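Last updated: 18 Jun 2025

Can the machines do our chores yet?

My sister asks me this every time I visit her, usually while she is folding towels. She means the towels. I work with repaired office computers at Zuccaro, so I answer about my own chores, and she is not satisfied.

My answer is: some of them, slowly. Wiping a flat bench, yes. Sorting screws by size, yes, if the light is good. In October I timed myself changing processors and I needed 11 minutes for one machine, with the paste. A robot does not get bored after the 16th machine, and I do. But putting a chip into its socket is a job where a small mistake is expensive, because the pins are very thin and they do not forgive.

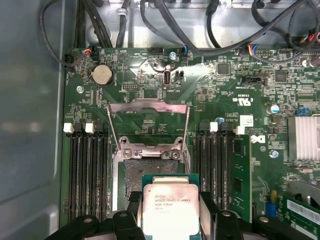 My colleague Mercy Lyimo thinks cables are the harder problem, and I agree with her. A chip is stiff and square and always the same. A cable lies differently every time, and so does a towel. For this reason I believe my sister will wait longer than I will.

Contact | © Notes from Plelside | Back to top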